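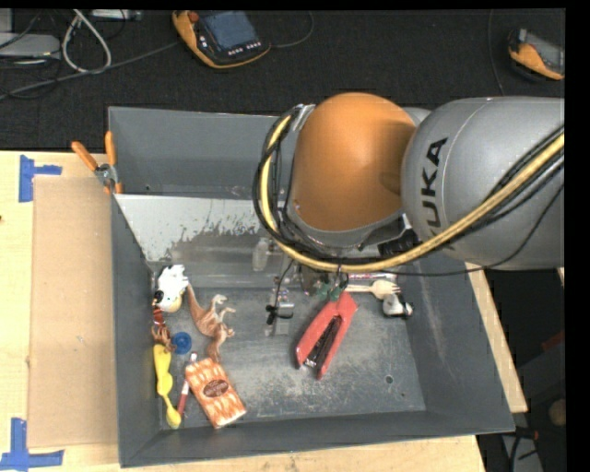

Manalastas Cell Guide, section 5. Written by the Pollwood workshop, March 29, 2025

Checking the hose and cables at the KUKA arm

1. Stop the program and wait until the arm stands still.
2. Follow the yellow hose and the black cables along the arm by eye. They must hang in a free loop – not tight, not pinched.
3. Jog the arm slowly to the 2 far corners of the bin. Watch the loop all the time.
4. Tighten the clamp on the bin rim by hand.

Caution: Keep your hands out of the bin while the drives are on.

Note: Repeat this check after 2,000 picks.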